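# Chapter 9: Getting Booked

I spent my first three years in music thinking that a booking was something that happened to you. You practiced, you got good, and one day the phone rang. Mine rang twice, and one of those calls was for the pizza place whose number was one digit off.

So let's talk about how live acts get hired for company parties, sales dinners, product launches and all the other rooms where people wear name tags. I love this work! It pays on time (mostly), the sound checks are short, and you get home before midnight. It's also a very different job from playing clubs, and the musicians who struggle with it are usually the ones who bring their club show along unchanged – same set, same volume, same long story before the fourth song.

Back in Chapter 8 we looked at the club contract, where you share the risk with the venue. If few people show up, you earn less. A corporate client takes that risk away. The guests are coming anyway, and your fee is set weeks ahead. What the client buys is a fixed stretch of time that goes well, and you'll see that idea come back in nearly every section of this chapter.

My own first job of this kind was a January dinner for a firm called Trukton, in the Szekeres Ballroom. My band at the time was Ivon, a five-piece with far too many pedals. We had planned 11 songs. We got through six before the speeches started, then sat in a hallway eating rolls for an hour, then played the last five to people who were putting on their coats. I was crushed. The client was thrilled and booked us again the next year.

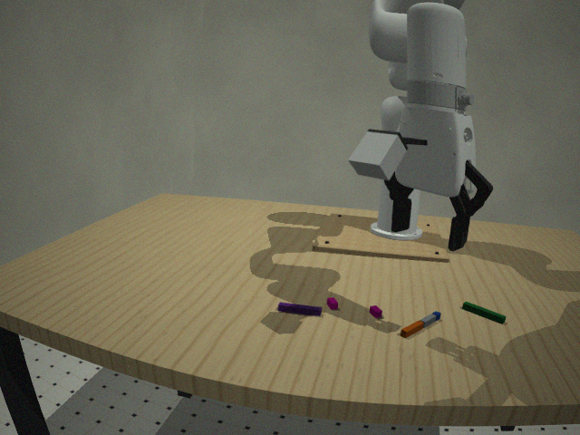
It took me a long while to understand why she was so happy. We had started on time, kept it quiet enough for people to talk over, and stopped the second she waved at us. Those were the things she had written in her notes to us, and I had barely read them.

In this chapter you'll work through those notes, which most planners call the event brief. We'll read one from start to finish (for a launch party at a company I'll call Pranon), and you'll build a set list and a quote to match it. We'll also cover room size, since a trio that sounds lovely for a small dinner can vanish in a hall that holds up to 1000 guests.

**Before you read on**

Write down the last show you played or went to. Who paid for it, and what did they want from the night? Keep your notes handy, you'll need them for Section 9.2.

## 9.1 Who Is Hiring You?

The person who signs your contract is often someone you won't meet until load-in. Let's start with the planner.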